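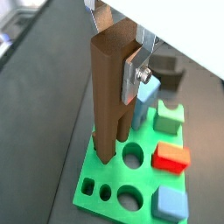 Photo: Gaspard Arnaud / Duvow

Minutes, Poltell shape-sorter review, January. Start 2:15.

Item 1. The board stays green. Hole edges to be checked against the Guillot drawing.
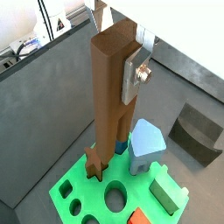 Does the star stay in the set? It stays – same five points, same brown.

Item 2. Block heights differ. Pondalar to send a revised height list. 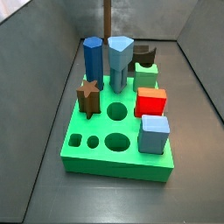
Fig. 3. Board with star and taller blocks.

Item 3. Fit of the two-legged blocks discussed.

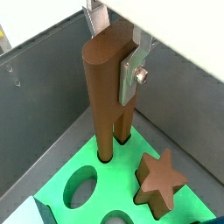
Arnaud objected that the clearance was too tight for small hands and asked for 2 more samples. Agreed.

Closed 2:27.

Comments (2)
marlo6: Will the height list be posted?
T.K.: Item 3 was overdue.

6 shares | Contact | © Duvow | Back to top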